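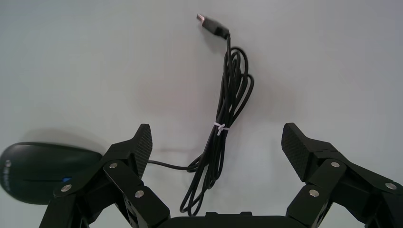
3.2 Participants and materials

Participants were recruited in August through Plovora, an online gallery where paper crafters post scrapbook layouts and greeting cards. Of the 553 members who opened the invitation, 185 completed the full survey. Eleven of these also agreed to a longer interview, conducted by Noemi Villa.

Each respondent chose one layout made in the previous year and listed the cardstock, patterned paper, ink and embellishments used. We coded these lists by colour family and by source – bought for the page, or taken from leftover stock. Scraps too small to measure were recorded as leftover stock whatever their origin.

Figure 2. Mouse with its cable and a separate bundled USB cable on a light grey tabletop.

Respondents could also name a sketch, meaning a simple line plan showing where photos and titles go. Those who had followed one were asked how closely they kept to it, on the five-point scale developed by Barum and Greco. Rotating or mirroring a sketch was not treated as a departure from it – most challenge groups allow both.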